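The director of Sitance on drawing water, losing a scene and working in a former net store

Sitance is an animated feature set in a fishing town that has been moved inland, house by house, after the sea rose. Its main character is a girl who refuses to leave her grandmother's kitchen and who begins to hear the old harbour through the sink. The film opens the animation programme at Fonham on Thursday. Its director spoke to us from the Zamurus studio, where the film was made over four years.

The idea came from a book of letters the director found while clearing a relative's flat. "They were very dull letters," she says. "Somebody writing to the council about a drain, again and again. But you could follow a whole life through them. The drain gets worse, the children leave, the handwriting changes. I wanted to make something with that pace."

None of the letters made it into the script. What stayed was the drain, which became the sink, and the habit of telling the story in short chapters with plain titles. There are 11 of them. The first draft had 17, and the director says cutting them was the hardest part of the work. One of the lost chapters followed the grandmother as a young woman, working in a salt shed.

"It was finished to animatic stage and everybody liked it. It also stopped the film dead. You came back to the girl afterwards and you had forgotten what she wanted. I kept it in for months longer than I should have."

Most of the film is drawn by hand on paper, then scanned and coloured on computer. The backgrounds are gouache. Water was left until last, and the team tried several ways of doing it before settling on a method where each wave is drawn once and then redrawn from memory by a different animator. The result wobbles slightly from shot to shot.

"We had a very clean version, made with software, and it looked expensive," she says. "It didn't look as if the girl was imagining it. She has never seen the sea. She only has what her grandmother told her, so it ought to be a bit wrong." 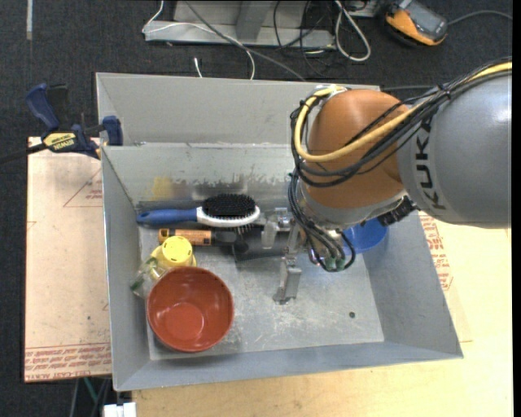
A KUKA arm over a metal bin, with a blue-handled hairbrush inside.

The longest single sequence, in which the kitchen fills up and the furniture starts to float, took 3,929 drawings. It lasts less time than people expect. The director worked on it with two animators and says she can still name the drawings she would like to do again.

She is firm that the film is for children as well as adults. Early on, one backer asked for an animal companion, and another wanted the grandmother to survive. She said no to both. "Children know when you are keeping something from them. The grandmother is old at the start and older at the end. We don't show the death, but we don't pretend it hasn't happened either."

The voices were recorded before any animation began, in a room with the windows open. Traffic and gulls can be heard on some of the takes, and most of that was kept. The music is sparse, written for accordion and a small choir, and there are two chapters with none at all.

Asked about other influences, she mentions picture books before films, and the series Chan, on which she worked as a junior colourist. "I learned to leave things grey there. I used to fill every corner. The lead colourist would come past my desk and take half of it out again."

Her next project is a short, and she would prefer not to say much about it. It has one character and takes place on a night bus. She has written it twice already and expects to start drawing in March.

Sitance is shown at Fonham in its original version with English subtitles. The director will answer questions after the screening. Recommended for ages eight and over.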